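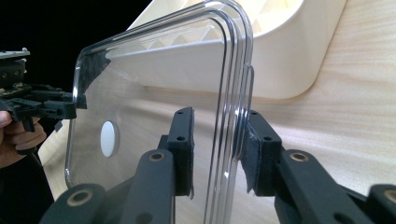 Lovmont Two-Handed Handling Set
Data card and README

Print this page | E-mail this page

Summary

The Lovmont Two-Handed Handling Set is a collection of recordings made by members of the Pernside Student Robotics Club as part of the club's annual project. It concerns the handling of clear and pale plastic household items with a pair of hand-held grippers. The set is released for teaching and for non-commercial student work. It was prepared under the supervision of Sofia Karamanlidis, and enquiries about its contents should be addressed to the data editor, Filippos Sarantis.

This card describes release 2 of the set, issued in April 2026. It replaces the card supplied with the first release, which should no longer be cited.

Contents

The release contains 798 recordings. Of these, 252 form the held-out part and are stored in the folder named "reserve". Entrants to the Jimden student challenge may not use the reserve folder for training, and any result reported on it must state the release number.

Each recording consists of the following:

- video from the camera on each gripper
- video from the head camera
- a file of gripper openings, sampled with the video
- a text note giving the task name and the operator code

The text notes were typed by the operators. Spelling has been corrected in the task names but the remarks have been left as written.

Tasks

Five tasks are represented. Their names in the files are "lift", "turn", "pass", "nest" and "set down". The first three involve a single item; "nest" requires a compartment tray and a clear container to be brought together; "set down" ends with both grippers open and clear of the item. A recording which includes more than one task is filed under the task with which it begins.

Transparent items were chosen at the request of the teaching staff. Clear plastic shows the table and other objects through its walls, and its outline may be visible only where the rim catches the light. Students working on the detection of edges should expect considerable difficulty with these recordings, particularly in the views from the gripper cameras, where a flat panel can fill much of the picture.

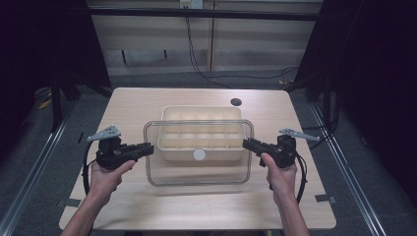 Figure: Grippers held at either side of the clear container, with the cream compartment tray behind.

Recording procedure

Operators worked with one gripper in each hand at a pale wooden table. They were asked to begin with the item between the two grippers and to hold still for a short moment before moving. No fixed path was prescribed. The club considered laying down a standard movement for each task and decided against it, as the resulting recordings would have been of little use to the second-year course for which they are also intended.

Recordings in which an item was dropped have been kept, and are marked "incomplete" in the text note. Those in which a camera stopped before the end of the task were removed. Operators were permitted to repeat a task, and repeats are filed as separate recordings.

File layout

The folder structure follows the Tsakiris layout used in the club's earlier projects. At the top level are the folders "main" and "reserve", and within each there is one folder per task. Times are given in seconds from the start of the recording. The opening of a gripper is given as a fraction, with 0 for closed and 1 for fully open.

Users of the first release should note that the left and right columns in the openings file were then in the opposite order. Scripts written for that release will run without an error message and will give wrong results – please check the column headings before use.

Known limitations

The items were few in kind and the table was the same throughout. The set is therefore unsuitable for judging how well a method would perform in other rooms. Recordings made in February have slightly darker head video than the remainder; no correction has been applied. Operator remarks vary greatly in length, and some are blank.

Persons and consent

Hands and forearms appear in the video. All operators gave written consent to publication, and sound was not recorded. The operator codes cannot be matched to names by users of the set. An operator who wishes to withdraw should write to the data editor, and the recordings concerned will be left out of the next release.

Citation

Pernside Student Robotics Club, Lovmont Two-Handed Handling Set, release 2.

Print this page | E-mail this page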